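At the Witus office in Jadville, the machine learns its trade in a house that doesn't exist. Its software, called Brundodine, gets 1578 tries at simulated doors before a real arm is let near a real one. The cleaning staff were told in July that it would "take the strain off." 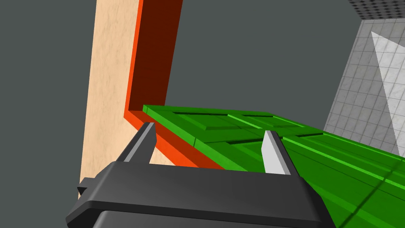
Take it off where, asked one night cleaner, Acuña, who still opens every door on her floor and now writes up the robot's misses as well. The form takes longer than the door did.

Managers like the score, which stood at 89 out of 100 last month. I'd like to know who gets the other 11. 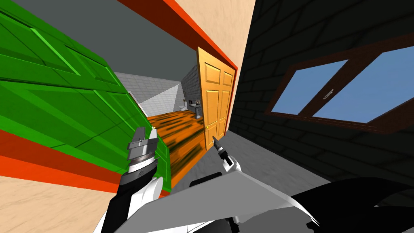 The staff guess it will be them – at the same pay, with a tablet to carry. Witus says no jobs will go. It hasn't put that in writing.

Training is one paid hour, mostly on where to stand.
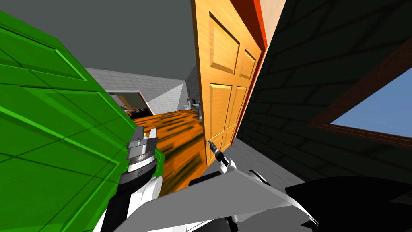 The shift plan for fall already has one fewer person on it. Asked about that, the company sent me a brochure.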